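Cooking Dried Beans for a Crowd
Speaker notes, Saturday session, Rukero community kitchen

Slide 1. Opening
Thank them for coming. Say where the restrooms are. Handout is on the back table, one per household.
I cook beans for a lunch program at Ostapchuk Hall. Last year we served 1,457 bowls. Most were pinto or navy, a few weeks of black beans when the price was good.
Tonight's topic is plain beans only. Chili is a different talk.

Slide 2. Sorting and soaking
Spread the dry beans on a sheet pan. Pull out stones, shriveled beans, anything broken in half.
Rinse in cold water twice.
Soak overnight in plenty of water with salt in it. One tablespoon of table salt per quart. People will object to the salt. Let them, then go on to the next point.
Large batches go in the refrigerator while they soak. On a warm counter they can start to ferment.

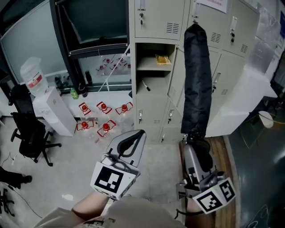

Photo: Erkora

Slide 3. The pot
Drain, rinse, cover with fresh water by two inches. Bay leaf, half an onion, a spoon of oil to keep the foam down.
Bring to a full boil and hold it there for 10 minutes. Red kidney beans must have this. Stress it. A slow cooker alone doesn't get hot enough.
Then turn down to a bare simmer, lid tilted. Start tasting at 45 minutes. Taste five beans from different parts of the pot. If one is chalky, keep going.
Tomatoes, vinegar and lemon go in after the beans are soft. Acid keeps the skins tough.
Old beans may never soften. Ask who has a bag more than two years old. Pause here.

Slide 4. Altitude and hard water
Skip this if we are running behind.
At 3,000 feet allow extra time on the stove. A pressure cooker takes care of most of it.
Hard water: a small pinch of baking soda in the soak. Too much and they taste of soap.

Slide 5. Cooling and storing
Shallow pans, two inches deep at most, uncovered until the steam stops. Then into the refrigerator.
Keep beans in their cooking liquid. They dry out and split without it.
Four days in the refrigerator. For the freezer, pack in flat bags with the liquid and leave room at the top.
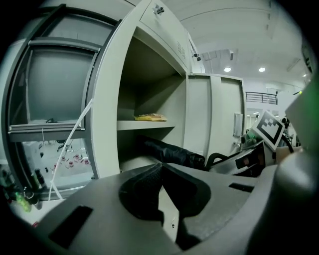
Can I freeze beans that I soaked but didn't cook?
Drain them well, bag them and freeze them. Cook them straight from the freezer, starting with the same 10-minute boil.

Slide 6. Close
Take questions until 9. Remind them to return the pens.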